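Updated April 6, 2025

# Rerach 300 Portable Megaphone and Speaker Set

The Rerach 300 is a sound set for unions, student groups and staff associations who must speak to many people in the open air. It has one main speaker with a shoulder strap, one hand megaphone and two wireless microphones. We sell it for purchase and also for rent by the day.

Many of our customers are university staff unions. They use the set at the gate of the campus, at general meetings and on the march to the ministry or the parliament. For this kind of use a normal party speaker is often too heavy, and a cheap megaphone makes the voice sharp and tiring after ten minutes. The Rerach 300 is made for speech first. Music is possible, but the low tones are weak and we prefer to say this before you buy.

## What is in the set

- Main speaker with shoulder strap and rain cover
- Hand megaphone with siren button (the siren can be locked off with the small key)
- 2 wireless microphones with foam caps
- Charger for the main speaker, cable of three meters
- Charging tray for the microphones
- Carrying bag with a pocket for papers
- Printed guide in English and French

The stand is not included. Order it under number 803. The older Faketti stand also fits, but you need the adapter ring, because the pole of the Faketti is thinner.

## Sound and reach

In an open square without much traffic, the voice from the main speaker is clear for a crowd of 300 people. This is where the name comes from. Next to a busy road you should count on a smaller crowd, or connect a second speaker. Two sets can be linked without cable. Press the link button on both speakers and wait until the lights stay green.

The megaphone works alone and does not need the main speaker. It is useful for marshals who walk along the side of the march and must give short directions.

## Battery

The main speaker runs for nearly eight hours of speech at middle volume. In cold weather it is less. A customer who used the set for a two-day strike in November wrote to us that the second afternoon was difficult, as they had no place to charge in the night. For actions longer than one day we advise the spare battery. It is changed without tools.

The microphones use their own small batteries and last for a full working day. Please do not mix old and new ones in the same microphone.

## Rules for use in public places

In many cities you need a permit for amplified sound, also when the march itself is already allowed. Ask the police or the city office early. Some offices want to know the model and the highest volume, and for them we have a one-page data sheet with the order number 2122. You can attach it to your letter.

Near hospitals, courts and exam halls the volume is often limited. The main speaker has a limit switch on the back, under the rubber flap.

## Setting up

1. Charge everything the evening before. The lights on the tray turn from red to green.
2. Place the main speaker on its stand or on a wall, higher than the heads of the first row.
3. Turn on the speaker first and the microphones after it – in the other order they sometimes do not find each other.
4. Stay behind the speaker when you talk. If you stand in front, you will get a loud whistle.
5. Give the second microphone to the person who leads the questions.

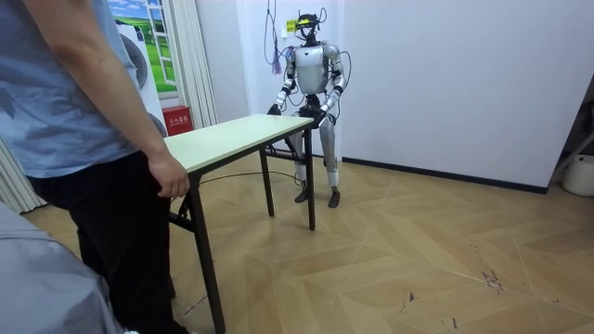 ## Price and rental

The price for purchase depends on the number of sets, and unions that order for several branches pay less for each one. Write to us with the number of branches and the city of delivery, and we send an offer within two working days.

Rental sets leave from our Jernside store. The shortest rental is one day and the longest is one month. If your strike or rally is called off because the talks with the government have made progress, you can move the rental to another date without cost. Please tell us before the set is sent. After this we must ask for the transport.

## Repair and spare parts

All repairs are done at the Nic Giolla workshop. Straps, foam caps, rain covers and batteries are always in stock. A broken horn on the megaphone can be replaced, but a megaphone which has been under water can usually not be saved.

The guarantee is two years for the main speaker and one year for the microphones and the megaphone. Keep your invoice. For rental sets, normal scratches are not charged.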